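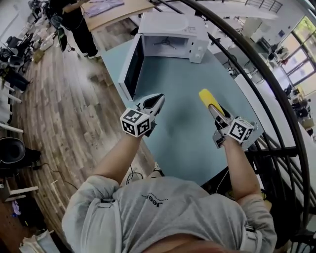 Chapter 6
Seasonal Schedules and the Airport Slot

Learning goals

After reading this chapter you should be able to:
Explain why most airlines publish two schedules a year
Define a slot and describe how one is kept or lost
Work out a simple aircraft rotation
Identify the costs of a late schedule change

6.1 A schedule is a plan for airplanes

Passengers read a schedule as a list of flights. An airline's planners read it as a list of places where each airplane has to be. A flight that leaves Merkilach at 7:10 in the morning needs an airplane that spent the night there, or one that arrived early enough to be cleaned, fueled, and loaded. It also needs a crew that has had its legal rest, a gate, and a place in the departure line. If any of these is missing, the flight does not leave on time, however many seats have been sold on it.

Chapter 5 looked at demand, meaning how many people want to fly between two cities and what they will pay. This chapter starts where that one ended. Suppose the forecast says that a route can support a daily flight. The planner now has to find a time for it, and the best time for passengers is often taken.

6.2 Two seasons

The airline year is split into a summer season and a winter season. Summer begins in late March and ends in late October. Winter fills the remaining months. The split follows the clock changes used in Europe, and airlines elsewhere use the same dates so that connecting flights line up.

Planning starts long before the season does. A carrier that wants a new summer flight usually files its request the autumn before. By April the flight is already operating, and the same planners are at work on the following winter. Students who visit a planning office are often surprised to find that the current season gets so little attention there. Day-to-day changes are handled by the operations center, which is covered in Chapter 9.

6.3 What a slot is

At an uncrowded airport, an airline can choose its times freely, within opening hours and gate space. At a crowded one, it needs a slot. A slot is permission to use the runway and terminal at a set time on a set date for a landing or a takeoff. A round trip to a crowded airport therefore takes two slots there, one to arrive and one to leave.

Slots normally come in series, for example the same time on the same day of the week for a whole season. An airline that uses at least 80 percent of a series can generally claim it again the next year. This is known as historic rights, or the use-it-or-lose-it rule. Slots that are not claimed go into a pool, and part of the pool is set aside for new entrants.

The rule has clear effects. Airlines with historic rights at popular hours rarely give them up. Some will keep flying a weak route, with a smaller airplane, to hold the slot for a stronger route later. New carriers tend to be offered late evenings and the middle of the day.

6.4 Worked case: Gevgate Air

Gevgate Air is the small carrier used in the problems throughout this book. Its main base is Merkilach, and it wants to add a daily round trip to Pidau, a crowded airport 600 miles away. The flight takes 1 hour 50 minutes in each direction. The airline allows 50 minutes on the ground between flights. Both cities are in the same time zone.

Gevgate asks to arrive at Pidau at 8:30 a.m. and is offered 10:15 a.m. instead. Working backward, the airplane must leave Merkilach at 8:25 a.m. It leaves Pidau at 11:05 a.m. and is back at base at 12:55 p.m.

The trouble is that the same airplane was due to leave at noon for Yupanqui, a leisure route that fills well. With the ground time added, it cannot leave before 1:45 p.m. The planner has three choices. The Yupanqui flight can move to the afternoon, a second airplane can cover it, or Gevgate can turn down the Pidau slot and apply again next season.

Moving the flight looks cheapest, but 34 passengers a day connect onto it from morning arrivals, and their wait would grow by 1 hour 45 minutes. Some of them will book with another airline. We return to this problem in Section 6.7, where costs are added.

6.5 Terms used in this chapter

Block time: the time from leaving the gate to stopping at the next one. It includes taxiing, and all flight times in this book are block times.

Turnaround: the time an airplane spends at the gate between flights.

Rotation: the series of flights one airplane makes before it returns to its base.

Retiming: a change to the departure or arrival time of a flight already on sale.

Before you go on

Draw the Merkilach to Pidau rotation as a time line, with hours across the top. Add the Yupanqui flight at its original time and mark the overlap. Keep the drawing, as you will need it for Problems 2 and 5.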